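Keeping bedding and cushions fresh between washes

Posted December 9, 2025

I get more questions about bedding than about anything else I write on here, which surprised me at first, because I spent years thinking of myself as a kitchen person. But then I moved into the house on Dristdale Road, with its one tiny linen closet and a washer that takes an age to get through a load, and I had to get a lot smarter about sheets and cushions. These are the things that stuck.

Strip the bed in the morning, even if you can't wash until night. I pull everything off, open the window for as long as I can stand it and let the mattress breathe. In June that's all day. In December it's the length of one cup of coffee, and I drink it in the kitchen with the door shut.

Baking soda on the mattress does work, but most people use too much and don't leave it long enough. I shake it through a small kitchen sieve so it goes on thin and even, leave it a couple of hours, then vacuum with the upholstery head. Go slowly! If you rush, you'll be finding white powder in the seams for weeks. And empty the vacuum right after, because that fine dust clogs a filter like nothing else. I learned this the expensive way.

Pillows next. Check the tag before you do anything. Most of the polyester-filled ones can go in the machine, two at a time so the drum stays balanced, on warm with half the detergent you'd normally use. Half! The suds get trapped in the filling and you'll be rinsing all afternoon otherwise. I always run a second rinse anyway. Then dry them on low with a couple of clean tennis balls, and stop every so often to pull the clumps apart with your fingers. They'll feel dry on the outside well before the middle catches up, so give them a good squeeze and then leave them somewhere airy overnight before the cases go back on.

Throw pillows and cushions are a different story, mostly because of the covers. If there's a zipper, turn the cover inside out and zip it closed before washing – an open zipper chews up everything around it, including itself. If the zipper sticks, rub the teeth with a plain candle stub.
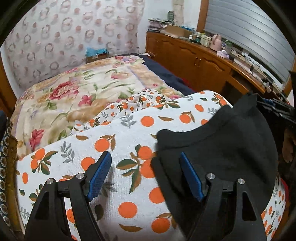 Printed cotton wants cold water and a gentle spin, and please keep it out of full sun on the line. I lost the reds in a set of covers that way, and they never looked like anything but old dishcloths afterward. If you're not sure whether a print will bleed, wet a corner, press it between two sheets of white paper towel and check for color. A little pink on the towel means it gets washed alone, at least the first couple of times.

Put covers back on while they're the tiniest bit damp around the edges if you hate ironing as much as I do. Smooth the seams flat with your hand and they'll dry looking pressed. (Only the edges, though. A damp cover all over will make the filling smell musty.)

To get a cushion into a tight cover, fold it in half like a taco, push it all the way to the bottom and let it open up inside. Then reach in and shove the corners out one by one. If the corners still look sad and empty, tuck a bit of spare polyester stuffing into each. I keep a bag of it on the closet shelf, saved from a pillow that had otherwise given up.

Quilts are where I've changed my mind the most. I used to wash mine every month and I'm sure I wore the first one out. Now it gets a good shake outdoors, an hour over the porch rail on a dry day, and a real wash only a few times a year. If it's a big one, take it to the laundromat. A quilt crammed into a small washer doesn't get clean, it just gets wet and heavy, and my old machine at the Todetwood apartment never recovered from the attempt. For a vintage or hand-stitched quilt, skip the machine completely and soak it in the bathtub. Lay a sheet underneath it first so you have something to lift it out with, because wet stitching snaps under its own weight.

A few odds and ends:

Store each sheet set inside one of its own pillowcases. Yes, everyone says it. It's still the best thing I do in that closet.

Black and navy fabrics pick up every bit of lint from a bed. A damp rubber glove, wiped in one direction, beats the sticky rollers and costs next to nothing.

Linen spray is easy to make. I use 200 ml of distilled water, a good splash of cheap vodka and 16 drops of lavender oil. Shake it every single time, and test it on a hidden spot first because oils can mark pale cotton.

Skip fabric softener on anything you want to stay absorbent or fluffy. A little white vinegar in the rinse drawer does fine, and the smell is gone once things are dry.

If a yellow mark won't shift from a pillowcase, make a paste of oxygen bleach powder and warm water, leave it on for half an hour and wash as usual. White cotton only, please, and not on silk or wool ever.

Next time I'm tackling the linen closet itself, including the top shelf that I've been avoiding since summer. If you have a way of folding a fitted sheet that works on the extra-deep kind, leave it in the comments, because mine still come out as a ball.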